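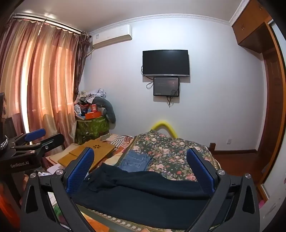
Re: [nimville-swap] packing for the May trip

Hi all,

Titilayo Akande wrote:
> Is anybody else only bringing a carry-on? I have 8 nights to cover
> and the bus people say one bag each. Also, can we do laundry at the
> Lillon or do I need to plan for that?

I'm doing carry-on only, and I did it last year too (same bus, same grumpy luggage rule!). My whole list was two pairs of jeans, one dark sweater, five tops and way too many socks. I wore one pair of jeans the entire time, so this year the second pair stays home.

Yes to laundry! The Lillon has two washers in the basement, but they only take coins and the front desk runs out of change by noon, so bring quarters. The dryers are slow. I ended up hanging my jeans over the shower rail overnight and they were fine by breakfast – well, a little stiff.

If you're bringing things for the swap table, those go in the hold separately, in a box with your name on it. Lambros has the labels. Please no more hardbacks, we still have 400 of them in Angeliki's garage :)

Does anybody have a spare neck pillow I could borrow?

Evanthia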